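Tischmatte Flandell in Taupebraun
Vunidlow – Küche und Tisch

Ich geb's gleich zu: Eine Matte ist so ziemlich das Unspektakulärste, was ich im Sortiment habe. Trotzdem ist die Flandell das Teil, nach dem mich am Telefon die meisten fragen, und deshalb bekommt sie jetzt endlich eine eigene Seite (wurde auch Zeit!).
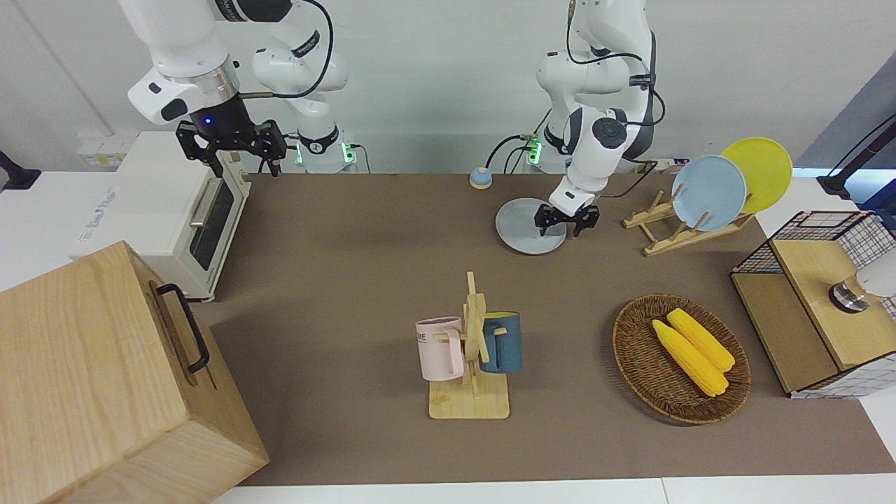
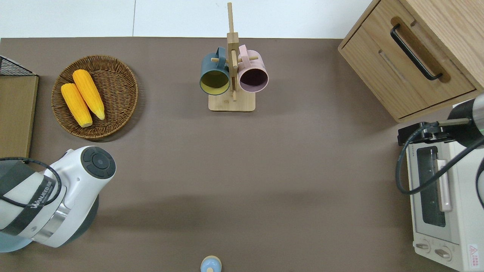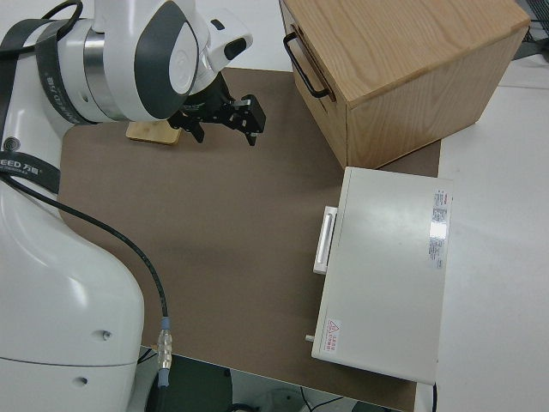
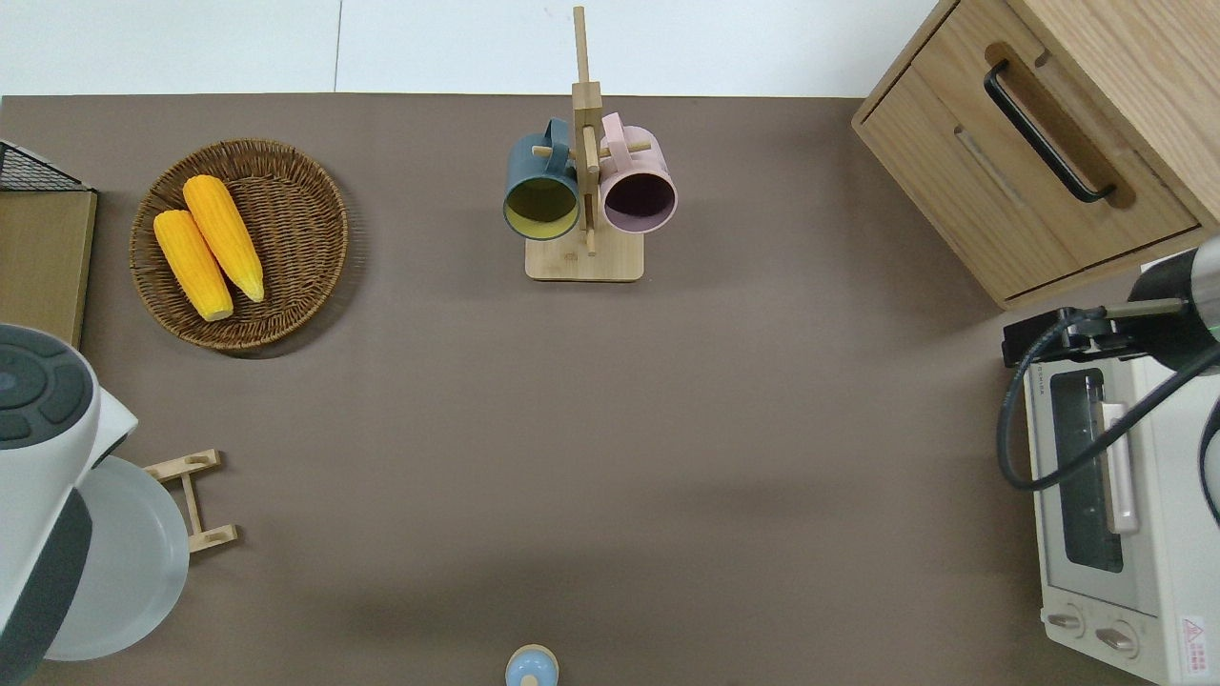
Gemacht ist sie für alle, die auf dem Tisch mehr tun als essen. Ich selbst backe, schnipple Gemüse, repariere zwischendurch mal einen Topfgriff, und abends sitzen dann doch wieder alle drumherum. Früher hatte ich dafür drei verschiedene Unterlagen, von denen immer eine irgendwo hinter dem Schrank klemmte. Jetzt bleibt die große Matte einfach liegen.

Die Oberfläche ist matt. Das klingt nach einer Kleinigkeit, aber wer wie ich direkt unter einer Hängelampe arbeitet, weiß das zu schätzen. Der Farbton heißt bei uns Taupebraun und ist ruhig genug, dass buntes Geschirr darauf richtig schön zur Geltung kommt. Ich hatte auch mal ein Muster in Hellgrau da, das sah nach einer Woche Rote Bete leider ziemlich traurig aus und ist nie in den Verkauf gegangen.

Maße und Lieferung
Die größte Ausführung misst 2000 x 2000 mm und ist 2 mm stark. Andere Größen schneide ich auf Wunsch zu, schreibt mir dafür bitte Länge und Breite in Millimetern in die Bestellung und messt lieber zweimal nach, zugeschnittene Matten kann ich nämlich nicht zurücknehmen. Verschickt wird gerollt. Direkt nach dem Auspacken stehen die Ecken gern noch hoch – einfach andersherum aufrollen, eine Weile liegen lassen, dann glatt ausbreiten und über Nacht ein paar Kochbücher drauf.

Pflege
Feuchtes Tuch, etwas Spülmittel, fertig. Bitte keine Scheuermilch und keinen Topf direkt vom Herd daraufstellen, da gehört ein Untersetzer drunter. Messer übrigens auch nicht! Die Flandell ist eine Unterlage und kein Schneidebrett, dafür habe ich die Bretter von Bednárik im Programm.

Was gut dazu passt
Geschirr stelle ich am liebsten senkrecht in einen Abtropfständer aus Holz, das spart Platz, und man sieht die Farben. Für Becher nehme ich den Becherbaum Denine. Ich war da lange skeptisch (noch so ein Ding, das rumsteht, dachte ich), aber seit er neben dem Wasserkocher seinen Platz hat, ist im Oberschrank ein ganzes Fach frei geworden. Der Denine ist zurzeit ausverkauft, im November kommt die nächste Lieferung, vormerken lassen geht jederzeit.

Fragen zum Zuschnitt beantworte ich am liebsten telefonisch, morgens ab 9 Uhr. Wenn ich gerade an der Schneidemaschine stehe, hört ihr den Anrufbeantworter, ich rufe dann zurück. Farbproben schicke ich kostenlos raus, einfach die Adresse in die Nachricht schreiben.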